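The Bin by the Back Door

It started, as these things do in my house, with a bag of rice that wasn't where I thought it was. I bought another one, came home, put it away and found the first one lying on its side behind the flour, and behind that a third, already open and folded over with a clothespin. That was in January. By the end of the month I had emptied every shelf in the kitchen and was standing in the middle of it all in my socks, wondering where on earth people keep their packages.

Boxes and cans are easy, you see. They stand up, they stack, they wait politely for you to come back. The soft things are another matter – noodles, dried beans, coffee, all those slippery plastic packs with crimped ends that slide off one another the moment you shut the door. My grandmother in Clurkham kept hers in a dresser drawer, flat, like shirts, and you had to dig right to the bottom if you wanted lentils. I loved that drawer, but I would not want to cook out of it every night.

So I have become a bin person. A plain plastic bin, open at the top, in a color bright enough that the whole family can find it without asking me. You put it at one end of the table, you lay the packages out beside it where you can see them all, and then you pick them up one at a time and decide. I gave it 20 minutes the first evening and was still going an hour later, mostly because I kept stopping to read the backs of things.
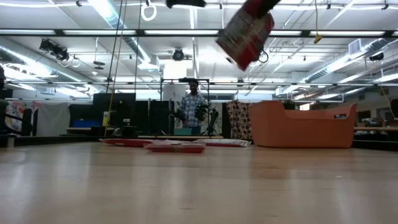 Red-and-white packages and an orange bin on a light wood tabletop.

Color does more of the work than I expected. When I wrote about pantries for Skostia a few winters ago, I was all for clear jars and handwritten labels, and I still have 38 of those jars, most of them holding buttons and rubber bands. A strong orange or a good deep yellow is much easier to live with. You say "it's in the orange one" and the conversation is over.

The shape matters too, and here I will admit to being fussy. I like a front edge low enough to reach over, with higher ends so that the contents don't go wandering. A handle slot is worth having if the bin is going up on a shelf. Babić, the little hardware store down the hill from us, had one I liked for a dollar or two more than I meant to spend, and I carried it home on the bus with a cabbage in it.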